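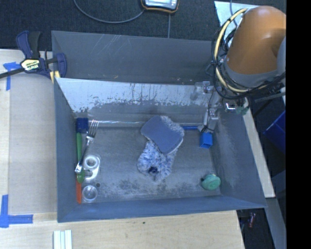 If the arm is sold as collaborative, then the guarding question is already answered and I shouldn't have to pay for it twice, Hélène Gauthier wrote under the last version of this page.

We hear this most weeks, and we don't agree with it. An arm can be built to limit its force and still be carrying a fork. The people who assess a robot station have to look at the whole job: the arm, the gripper, whatever the gripper is holding, the bin it reaches into and the person who leans over to pick out a dropped part. A word on the arm maker's brochure covers one of those at best.

Zolness Bin Station Safety Set
Order code: ZBS 234
Price: £1485 excluding VAT
Delivery: 17 working days

What it is
A set of fixed parts and paperwork for a bench where one arm picks mixed objects out of open bins. It is sold to labs, workshops and small packing rooms. It does not make a station compliant, and we would be wary of any supplier who says that a box of parts can. You still need a risk assessment done by a competent person who has seen the station running.

In the box
Bin locators for two metal bins side by side, with fixing plates
Hose and cable guide, hinged, fits arms with outside air lines
Stop button on a weighted base, two-channel
Bench edge markers
Key switch for setting mode
Blank assessment forms, with a worked set for a mixed household bin

Specification
Bench thickness: 18 mm to 40 mm
Bin load: up to 8 kg per bin
Stop button cable: 3 m, shielded
Power: 24 V DC from your own supply
Not suitable for: washdown areas, outdoor use, bins on a moving conveyor

About the mixed bin
Most of the test reports we are shown were done with foam blocks or cardboard cartons. Then the station goes to work and the bin has a metal fork in it, a clear cup, a roll of something, a long green utensil and a shaggy piece of fabric. Each of those asks a different question. Can the gripper throw it? Does it have points or edges when held at the worst angle? If it is see-through, does the vision system know it is there? Will fibres get into the fingers? The worked forms take these one at a time. They are dull to fill in and we have had complaints about that.

Clamps, tape and other stopgaps
A bar clamp will hold two bins together perfectly well on the day you fit it. Blue tape will mark a position on a bench. We use both ourselves during setting up. Our doubt is about what happens in March, when the bench has been shifted, the tape has lifted and the bin is a finger's width from where the program thinks it is. If you keep the clamp, write it into the assessment as part of the station and put it on the check list. If you can't say who checks it, fit the locators.

Hoses and cables
A loose loop is needed or the wrist can't turn. Too much loop and it can snag on the rim of a bin. There is no single right length and we don't print one. Run the arm slowly to every corner of every bin, with the stop button in your hand, and look at the hose each time. Do it again after any change of gripper.

Standards, and what we claim
The parts are meant to be used within an assessment made under ISO 12100, with ISO 10218-2 for the robot application itself. We do not put a performance level on the whole set, as that depends on how you wire it. The stop button has its own data sheet and that is the only part with a rating. Some sellers add up a row of certificates and print them under a picture of the finished cell — ask them which certificate belongs to which part, and then ask what covers the join.

Will it fit my gripper?
The set doesn't touch the gripper. The Clillen soft finger range and the Cikusus two-finger unit have both been used on our own bench with the hose guide fitted. With anything else, send us the outside diameter of the air line before ordering.

Does the set replace a fence?
No. It may turn out that you need a fence, or a scanner, or a slower arm. We have talked buyers out of this set when a plain fence was cheaper and better.

Can I skip the forms if nobody works near the arm?
Someone loads the bins. Start with that person.

Returns
Unused sets can come back within 30 days. Key switches that have been wired can't be returned. The printed forms were last revised on 10th October; if yours are older, we will post new ones free of charge — quote ZBS 234 and the name on the order.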